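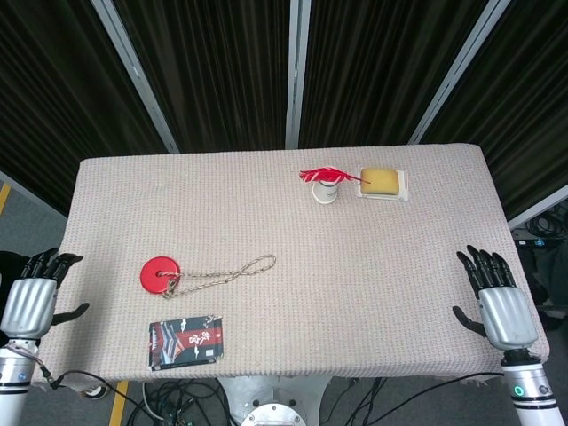 Startposition: beide Hände vorne auf dem Tuch, Feder und Schwamm hinten rechts.

Teleop-Demos aufnehmen - Kurzanleitung

Stand 24/03/2019, gilt für Steditard mit zwei Armen. Aufgabe hier: Feder greifen, auf den Schwamm legen, Hände zurück.

Vorher:
Tuch glattziehen. Falten kosten später Nerven, die Daumen bleiben gern hängen.
Kabel unterm Tisch checken, nichts darf am Arm ziehen.
Handschuhe an, in Flolleck kalibrieren. Dauert 40 Sekunden, nicht abkürzen.

Aufnahme:
1. Hände in Startposition, vorne an die Ecken. Kurz warten.
2. Aufnahme starten, rechte Hand langsam von oben an die Feder. Am Kiel greifen, nicht an den Fahnen - die rutschen weg.
3. Anheben, rüber zum Schwamm, ablegen. Finger ganz öfnen, erst dann weg.
4. Zurück in Startposition, Stop.

Rote Scheibe mit Kordel und die Karte links bleiben liegen. Sind Ablenker, nicht anfassen, aber alle drei Durchgänge etwas verschieben.

Greifer daneben? Durchgang verwerfen, nicht mittendrin korrigiern. Wir brauchen 98 saubere Demos, vorher nicht trainieren. Nach vier Fehlversuchen am Stück neu kalibrieren.

Export dann als Stasico-Paket, Ordner pro Aufgabe.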